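Jun 9, 2024

**Broadcaster orders six-part drama "Skilloditz" from Surenov**

Production company Surenov has confirmed that its drama series "Skilloditz" will begin shooting later this summer. The order is for six episodes of 70 minutes each. Transmission is planned for December, with two episodes shown back to back on the first night and one a week after that.

The series is set in the invented harbour town of Skilloditz and follows three siblings who inherit a fruit import business. The eldest wants to sell, the middle one has been running the firm at a loss, and the youngest has not been home since leaving school. The first episode covers the reading of the will and the week that follows it. Later episodes each take a single day.

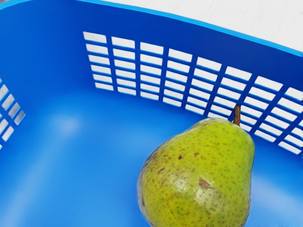 Casting for the three leads has closed. The names are being held back until contracts are signed, which Surenov expects before the end of the month. Props and set dressing are further along than the cast list. Costume is still at the drawing stage.

Interiors will be shot at Sotby, where Surenov has taken one large stage and a smaller one for the family house. The house set is being built in one piece, with a working staircase, so that scenes can run between floors without a cut. Exteriors are to be filmed on the coast, and the unit has permission to close the quay for three nights. An open call for background performers drew more applicants than the production can use -- 200 places are on offer, most of them for the funeral and the market day.

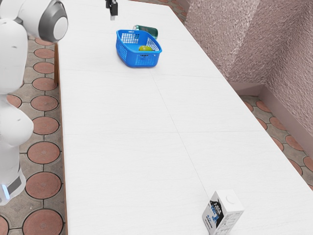

The scripts were delivered in full before the order was placed. This is a change from the company's last series, "Ouali", where the final two episodes were still being rewritten during the shoot and the transmission date had to be moved. Surenov says the complete set of scripts has allowed scenes to be scheduled by location across all six episodes, with one director in charge throughout. The shooting order has the closing scene of the series in the second week.

"Ouali" is itself still on sale abroad. A second run has been discussed but not ordered, and two of its regular cast are understood to be free only from next year. A decision is not expected while "Skilloditz" is in production, as both series would draw on the same crew and editing rooms.

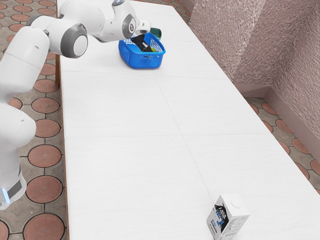 Sound will be recorded live, including the songs. Each episode contains one, sung by a character in the course of the action and without added accompaniment. The lyrics were written with the scripts, and the melodies are new. A soundtrack release is planned but has no date.

Editing will start while the unit is still shooting. Under the present schedule the first two episodes are to be locked in the autumn, and the remaining four delivered at intervals before their transmission dates. The running time is fixed for every episode except the last, which may be extended if the broadcaster agrees -- a clause to that effect is in the order.

A first trailer will be released once the leads have been announced. Overseas rights are being handled by Surenov directly.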